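Sachbearbeitung Lohnabrechnung (m/w/d), 50 %

Die Pladau GmbH sucht ab Juni Verstärkung für die Abteilung Entgelt.

Aufgaben
Monatliche Abrechnung für 50 Beschäftigte an 11 Standorten – einschließlich Meldewesen und Reisekosten.

Profil
Kaufmännische Ausbildung, sichere Kenntnisse im Lohnsteuerrecht.
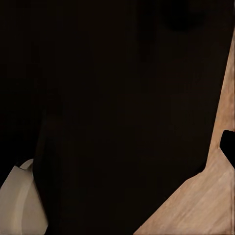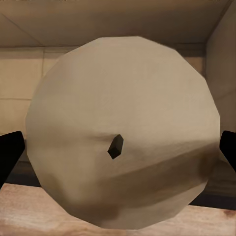 Bewerbung
Unterlagen bis Freitag, 13 Uhr, an Anayeli Ibarra, Personalabteilung. Kennwort: Tundent.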